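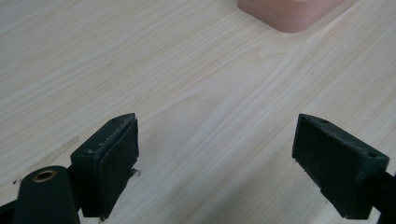 Report on the Visit to the Vostden Workshop

Submitted by Benito Bravo, Teller Technical Library
12/14/19

The library's equipment program was invited to visit the Vostden workshop, where a small staff gathers handling examples for the Prelach learning system. The visit lasted one morning and covered the recording room, the review desk and the parts bench. Questions were taken throughout.

Recording room

Work is done at ordinary tables. An operator holds a gripper tool in one hand, brings its two fingers up to an object, closes them, moves the object and lets go. A camera on the tool records the whole motion from just behind the fingers. There is no robot arm at this stage. The staff explained that the arm comes later, when the system is tested on what it has learned from people.

Each recording is called an example. A session is planned at 300 examples, and the room has completed 71 sessions under the present plan. Operators change places after each session. The visiting party was asked to stand behind a line on the floor and to keep hands and bags away from the tables, as anything that enters the camera's view becomes part of the example.

Operators are asked to approach at an even speed and to begin with the fingers open and clear of the object. The starting distance is varied on purpose. In some examples the object is hardly in view when the recording begins, and the operator must bring the tool forward over bare tabletop before it can be grasped. According to the session lead, early recordings from May had nearly all begun with the object in the middle of the view, and the system trained on them did poorly when it had to reach.

Review desk

Every example is watched by a reviewer before it is accepted. The reviewer marks the moment the fingers close and the moment they open, and enters a short label for the object. Failed grasps are kept under their own label. We were told that Prelach makes use of them, although the method was not discussed in detail. Examples in which the operator's free hand helps the object along are removed.

One member of our party asked whether marks and scratches on the tables should be cleaned off or covered. The reviewer replied that the tables are wiped at the start of a session and otherwise left as they are.

Parts bench

The tools are built and repaired on site. The fingers are dark green plastic and carry black grip pads on their inner faces. The pads become frayed at the edges, and the bench keeps a log of when each pair is changed. The present rule is inspection after 400 grasps. The technician, Yeh, showed us how a pad is replaced and how the gap between the fingers is checked afterward.

Follow-up

The workshop has offered to lend 2 tools to the library for a public demonstration. A request for the loan form and the operator instructions has been sent. Members who wish to attend a later visit should give their names to the equipment desk.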